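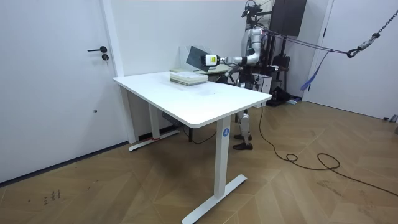
White standing desk, door side of the room

How do I get faint smudges off a white desktop, and is the clear panel worth keeping?

Shona Tosh
Hi all! I finally have a white standing desk with rounded corners and I love it to bits, but the top shows everything. There are faint smudges to the right of my stack, right where my arm lands, and a dry cloth only pushes them about. I've also got a clear acrylic panel standing up along the back edge, and I can't decide if it helps or if it's one more thing to wipe. Last one: the floor in front of the door has a few small dark scuffs on it (light wood, herringbone pattern, and I'd hate to wreck it). Does one cleaner do all three? I have a bottle of Skarnaria spray under the sink but I've never dared use it on the desk.

Kirstin Pringle
Oh, I have a white top too and it is so worth the fuss! Warm water, two drops of dish soap, soft cloth wrung out until it barely feels damp. Wipe, go over it with plain water, then dry it straight away with a clean towel. I left mine nearly 11 months before I tried this and it still came up beautifully. For any mark that hangs on, a melamine sponge with hardly any pressure, and try it at a back corner first in case it dulls the finish. Keep the cloth well away from the control box under the top, and lower the desk before you start so you aren't reaching.

Acrylic is a different animal. No ammonia, no paper towels, they both leave it hazy or scratched. Same soapy water and a microfiber cloth you use for that and nothing else. I'd keep the panel! Mine stops pens rolling off the back and it lets all the light through.

Don't know Skarnaria, so read the label for acrylic before it goes anywhere near yours.

MacBrayne
pencil eraser on the floor scuffs. the white kind. works great on mine

Clindaleo
Seconding the eraser, go with the grain of each little block and the zigzag is no trouble at all. If that doesn't shift them, a barely damp cloth, then dry. Please don't use the melamine sponge on the floor, I took the shine off a patch in our hallway and I still see it every morning. A mat by the door is next on my own list!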